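Workshop notes, Jun 2, 2026

These are tips for people who have to show a robot arm how to put parts in a computer, whether by grabbing the wrist and pushing it or by steering from a controller across the room. I have done 57 of these sessions on the memory-and-processor job and would do several of them differently.

## Before you touch the arm

- **Lay the tower on its side and take the panel off first.** Teaching an arm to remove a side panel is a separate project, and it's one I wish on my competitors.
- **Give every part a parking spot.** A molded tray with slots beats a bare tabletop. The arm comes back to the same place each time, and so do you after lunch.
- **Flip the socket bracket open by hand.** Gearóid Kinsella spent most of July trying to teach his arm to do it. He now owns a very nice collection of bent brackets.
- **Route the cables over the top with some slack.** Reach to the far corner of the case once, slowly, and watch what pulls tight.

## Picking up and lining up

- **Slow down for the last stretch.** Whatever you do with your hand gets learned, including the little shiver when somebody opens the door.
- **Stop above the slot before you go down.** Two seconds is plenty. It gives you a clean point to cut the recording, and it gives you time to notice you're over the wrong slot.
- **Keep the second arm in mind.** It has elbows too, and it will put them over the back of the case while you're looking at the tray. 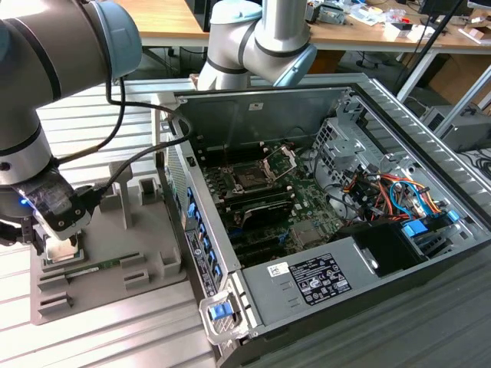
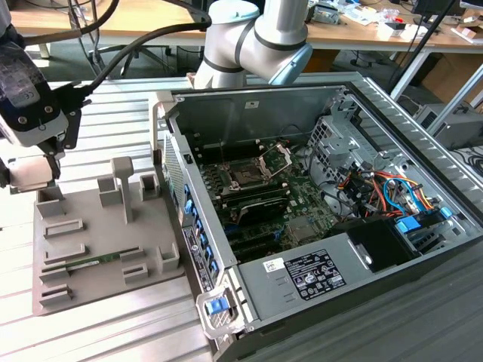 ## Hand guiding or remote?

- **Guide by hand for big moves.** Getting from tray to case is quick this way, and the path looks like something a person would do. Stand where your sleeve won't catch the power supply.
- **Go remote for anything that has to fit.** Your arm weighs more than you think. Leaning on the wrist while a memory stick goes in is how you get a stick that is almost in, with a robot that believes this is correct.
- **Turn the controller's speed down before you start.** I use 9 percent for seating parts. It's dull work - bring coffee, and put it on another table.

## Keeping the recordings

- **Throw out the bad runs the same day.** By next week they'll all look fine to you. I once kept 400 runs out of sentiment and got an arm that hesitated exactly the way I do.
- **Save a few fumbles with good recoveries.** Label them clearly. An arm that has only seen perfect grabs has no idea what to do after a poor one.
- **Move the tray a little between batches.** Otherwise you've taught it one spot on one table.
- **Write down who was driving.** Left-handed people approach the case differently, and you'll want to know which habits came from whom.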